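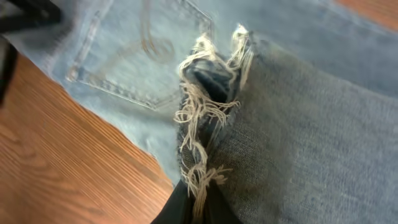
I own too many jeans. I know this the way I know my cholesterol, as a number I was told once and have worked hard to forget. But the closet shelf in our place in Civdale sagged in July, and when a shelf sags you have to take everything off it, and when you take everything off it you have to look at what you've been paying to dry and fold all these years.

The light blue ones are the problem child. They were not bought with holes. I want that on the record, given that there are shops in Brandinlow that will happily charge you $146 for a pair with the holes already in, white fringe and all, as if some poor intern had been attacked by geese. Mine came whole. I got down on the floor at the wrong moment, to look for a screw, and heard a noise like a zipper with opinions.

That was 4 years ago. Since then the rip has been promoted from "tiny" to "a look" to "Dad, please." The blue threads have mostly quit and the white ones are hanging on by themselves, in little tufts, like the hair on a man who won't discuss it. Every trip through the wash lets a few more loose. I used to trim them with nail scissors until Jagadeesh Kandasamy, who I worked with at Hadatow and who can sew (properly sew, curtains and everything), told me I was cutting off the only part still holding the hole together. So I stopped trimming and started tucking. Tucking doesn't do anything either, but it feels like maintenance.

His advice was to patch from the inside with a darker piece of denim, big enough to reach good cloth on every side, and to run stitches back and forth across it until I got bored and then keep going. I have the patch. I have the thread. I have had them both in a drawer long enough that the drawer is now known as the patch drawer and contains mostly batteries.

Anyway, the shelf. Everything came out and I made a start on the table, which is the only flat thing we own that's long enough for a whole pair of pants.
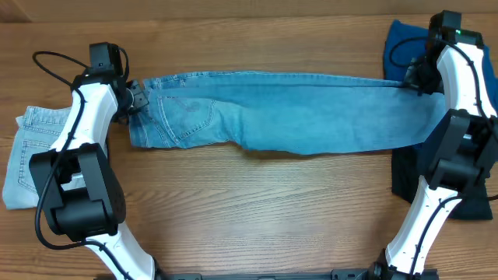
My folding method, for the curious: back side up, one leg laid over the other, pull the whole business straight from waistband to hem, then fold in thirds. The pulling is the part people skip. If you don't pull, the middle bunches up and you end up folding the wrinkles in, where they set like concrete. My mother pulled so hard she could get another inch out of a pair of school pants, and some years she needed it.

The very pale pair folds beautifully, I think because I never wear it. The black ones show every crumb in the county. The dark blue stuff goes at the bottom of the pile, having once turned a load of towels the color of a bruise.

And the ripped pair? Everyone who has an opinion says throw them out. My wife has had that opinion for 331 days that I know of. But the back pockets are still perfect, with all that loopy stitching, and the seat is sound, and they're the only pants I own that have never once asked me to breathe in. I folded them in thirds with the rip to the inside and put them on top of the pile.

The shelf is back up, on longer screws. I'll get to the patch when I next need batteries.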